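### 3.2 Fabric condition and the estimate of drying time

The second part of the study looked at how households judge when laundry is ready to be taken in and put away. We recruited 45 households in the Girnis district, of which 33 completed the full diary. Each household kept a paper log for the month of May and wrote down when each load was hung, when it was brought indoors, and how it was left until someone put it away. The diaries gave us 3,910 usable entries after duplicate lines and illegible times were removed.

Interviews were carried out by Kumudini Sarkar and Shiuli Sheikh in the participants' homes, mostly in the early evening. The questions were open. We asked people to talk through the last load they had done and to say what made them decide it was dry. Most named touch first, usually at a seam, a waistband or a hem. A smaller group went by the clock and left everything out until a fixed hour, often 4 p.m., whatever the weather. These households brought in damp items more often, and their diaries contain more entries marked "hung again."

Thickness mattered less than we expected. Towels and heavy cotton shirts were treated as one category by most participants, although in our own hanging tests the towels took longer. Dilruba Debnath repeated the tests on the roof of the Ploleo building with the same items and line spacing, and the order did not change. The difference between shaded and open lines was larger than the difference between any two fabrics.

We also recorded the state in which laundry waited between the line and the closet. The diary offered four choices: folded, hung, flat, and heaped. Participants found the last two hard to separate. One household wrote "flat" for a whole week and explained later that this meant anything that was not in a basket. After the pilot we rewrote the instructions. An item was to be logged as heaped if it had folds or wrinkles that no one had put there on purpose — a rule that Sinan Bozkurt had used in an earlier survey at Nic Giolla. Agreement between two members of the same household improved once the new wording was in place.

Some cases stayed unclear. An item may have been folded once and then pushed out of shape, and a single look does not tell the coder which came first. Coders were told to log what they saw and to leave the history out (Figure 4). 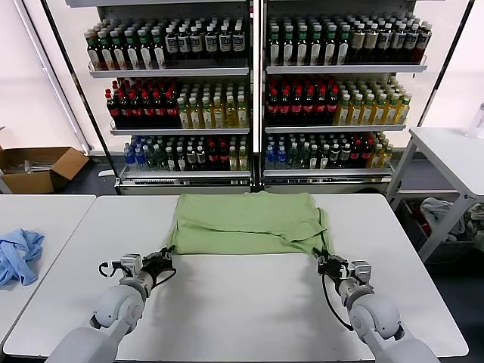 **Figure 4.** Crumpled cloths on white tables: light green (center) and light blue (left).

Entries marked heaped stayed out of the closet longer than entries marked folded, with a median wait of 24 hours. We do not read this as a cause. Households with less storage reported more heaps and longer waits, and the diary did not ask about closet space in enough detail to separate the two. Prasanna Bhuiyan has added a storage question to the form for the Flisitz sample, which is covered in Section 4.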